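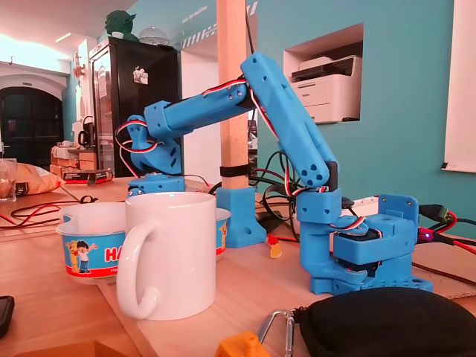 Slide 1. Descaling intervals in shared kitchens. Start with the water, then the kettle. Traltercombe supply runs at 278 mg/L as calcium carbonate, very hard by any scale in use. Most of that stays in solution until the water is heated. Cold water poured into a mug, like the one at the left, leaves a ring only where it evaporates. Say this early; people confuse the ring with kettle scale.

Slide 2. Test sites. Ondthorpe and Trerkbridge, same kettle model, same fill line. Log ran for 16 weeks from January. Trerkbridge has a softener upstream, Ondthorpe does not. Give the room time to read the axis labels.

Slide 3. Element temperature. Scale insulates. Boil time at Ondthorpe rose by almost 2 minutes before the first descale. Raphaël Gautier will ask about lid position. Answer: closed for every logged boil.

Slide 4. Acid choice. Citric, not hot. Above a simmer it can drop calcium citrate, harder to shift than the original deposit. Skip the Delaunay method unless asked, backup slide has it.

Slide 5. Intervals. Read the table row by row. Questions after.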